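Clarngate Jilow Bedside Hanging Station
Home > Laundry and Wardrobe > Hanging Stations > Jilow
Item no. 2693
In stock. Floor stand, both arms, hanger rack and hand controller included.

Overview

The Jilow is a two-armed hanging station that rolls up to the side of a bed and puts clean clothes on hangers, one after another, while you get on with something else in the house. It works off an ordinary bed because that's where most people we know tip out a basket of clean clothes anyway, and we didn't see much point in asking anybody to buy a special table (or find somewhere to keep one). You lay the clothes out flat, the left arm steadies the neck, the right arm feeds in the hanger, and the finished piece goes onto the rail on the stand. The job it's built to take over is one you'll know well:
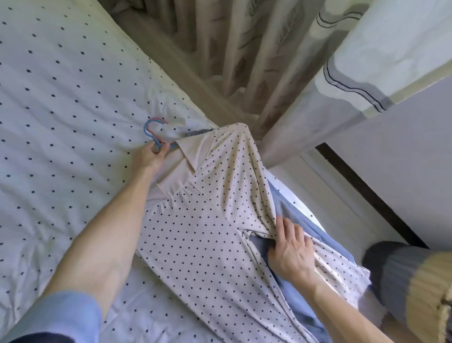
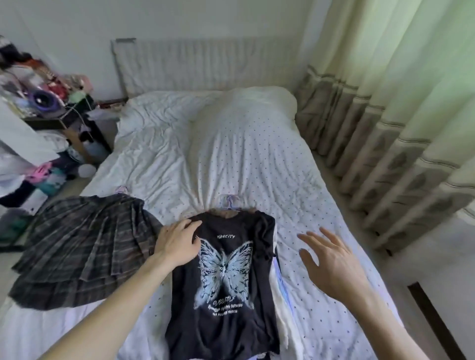 Clothes laid out on the bed, with hangers at the skirt's waistband and the black T-shirt's neck.

Getting it set up

Give yourself an unhurried afternoon for the first setup, and please do read this part through before you cut the straps on the box. The stand comes folded, with the arms already bolted on and the wrists locked with orange pins. Leave the pins in until the stand is up and all four casters are locked. We've had a few machines come back with a bent wrist cover, and nearly every one of them was unpinned while it was still lying on its side.

1. Unfold the stand beside the bed, on the side where you have the most floor. The arms reach 49 inches across the mattress from the edge of the stand. On a very wide bed, keep the clothes on the near side and you'll be fine.

2. Set the height so that the lower edge of the arm plate is level with the top of the bedding. A thick duvet or comforter makes more difference than you'd think, so measure with it on the bed the way you usually have it, and give it a pat down first. Tighten both column bolts with the 13 mm wrench in the pouch.

3. Pull the wrist pins, put them in the little bag and hang the bag on the hook at the back of the column. You'll want them again when you move.

4. Switch on and let the arms find their home position. They rise, turn outward and stop. Keep the curtains drawn clear of the arms while this goes on.

5. Teach it the bed. Hold down the green button on the hand controller and walk the left arm by hand to each corner of the area you want it to use. It beeps at each one. Printed bedding is fine, dots and stripes included, but the Jilow does need one look at the bare cover before any clothes go down, and another look whenever you change the linen.

6. Load the rack. It holds nine hangers, and they can be any mix of colors. Thin one-piece plastic hangers feed the best. Wooden suit hangers are too thick for the fingers, and so are the padded kind.

Laying out clothes

Shirts, blouses and T-shirts go front side up, with the collar or neckline toward the head of the bed. Sleeves can lie along the sides and don't need to be perfect. Leave a hand's width between pieces. If two of them overlap, the arms will take the top one first and then stop and ask you to straighten the one underneath, which can get a bit tiresome with a full load.

Long shirt dresses are the Jilow's slowest work. The neck end goes quickly, but the length of the skirt wants to drag, so choose Long Piece on the controller and the right arm will gather up the middle before it lifts.

Skirts need the clip hangers from the Udesow kit, sold separately. Pleated skirts can be fanned out however they fall, as long as the waistband is flat.

Looking after it

Every week, wipe the finger pads with a damp cloth. Lint is the great enemy here! A pad that has gone fuzzy will slide off a collar and make you think something is wrong with the motor. Plain water is enough, and please keep fabric softener and furniture spray well away from the pads.

Every month, take the rack off its two hooks and shake it out, run a dry brush down the column, and check the column bolts again with the wrench. They settle a little over the first few weeks.

When the pads look shiny they're due for a change. They peel off from the fingertip end, and the new ones (Rashidi soft pads, small) press on. Hold each one down while you count slowly to thirty and leave the machine off overnight.

If the hanger keeps missing one shoulder

Nine times out of ten the stand has crept away from the bed. Unlock the casters, push it back in, lock them and repeat step 5. If it still misses, and always on the same side, the wrist on that side needs to be zeroed:

Switch off at the wall.
Fit the orange pin to that wrist, turning the hand gently until the pin drops in.
Switch on with the pin in place and hold the green button until the light stops blinking.
Switch off, take the pin out, switch on again.

Try it with one plain T-shirt before you give it anything with buttons.

Noises

A soft click from the right hand as it lets go of a hanger is normal. A grinding sound from the column when you change the height is usually a sock, and we say so from experience. Look behind the lower cover, held by two thumbscrews.

Spares and help

Finger pads, wrist pins, casters and the Udesow skirt kit can all be added to your order from the Parts tab. For anything this page hasn't covered, write to the Clarngate service desk and mark it for Chepkoech Mfaume, who wrote these instructions and answers the Jilow mail herself. She is in the workshop all day Tuesday, so a reply to a Tuesday message may come the next morning. A short note of which arm is misbehaving and what sort of hangers you use will save you both an extra round of email.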